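House rules for a simulated gripper

I have been rewriting our rules for simulation work. The old ones came to 146 lines and had the tone of a swimming baths notice from the seventies.
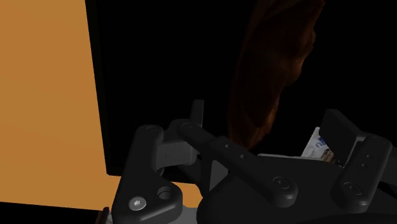
The first rule I kept was the dullest: write down what counts as a success before you press run. You would think grown adults could manage this. I once spent most of a Sunday arguing with myself over whether a packet that had been picked up, waved about and dropped on its corner had been "placed". By teatime I had decided it had, largely on the grounds that I wanted my tea. The definition now goes in a text file, with the date on it, and the file gets locked. If you want to change your mind you start a new file and live with the shame.

Second, give every object a proper name. The Flarden scenes came to us with things in them called item_new, item_new2 and item_new2_final, and I'm told item_new2_final was not the final one. Imley has a better habit, which is to name each thing after what it is, how it is lying and which version of the model it came from. The names are hideous and as long as a train announcement. I have stopped complaining about them, having once graded an entire batch against the wrong box.

Third, and this caused the most grumbling, keep the ugly views. There is a great temptation to move the camera somewhere flattering, with everything lit like a kitchen showroom. Then the gripper goes on a real arm, its own fingers get in the way of half of what it needs to see, and everybody looks surprised. If a label is upside down and mostly hidden behind a finger, leave it that way. If one corner of a scene is so dark you couldn't find your own shoes in it, leave that too, but write "dark" in the notes so that whoever comes next doesn't spend a morning hunting for a broken lamp setting. I have been whoever comes next.

We did argue about how many goes each setup should get. I wanted 6. The Garcia end of the project wanted 3, which they called "indicative", a word I have learned to be wary of. We settled on 4, a number with nothing to recommend it except that both sides disliked it equally. What matters more to me is that all of them get reported, including the one where the arm went off and did something private in the corner. Under the old rules you could throw out a run if it was "clearly anomalous". You can guess which runs were clearly anomalous.

There is also a rule about speed, namely that simulated joints must obey the same limits as the real ones. I'd have thought this went without saying. Then I opened the Fovine settings and found an elbow that could have served at Wimbledon.

Still to be sorted: who signs off a change to the friction values, and whether "I just nudged it a bit" is an acceptable entry in the log. My view is that it isn't, and my own log from November contains it twice. I'll put the full list up when the numbering has stopped moving. At the moment there are two rule nines.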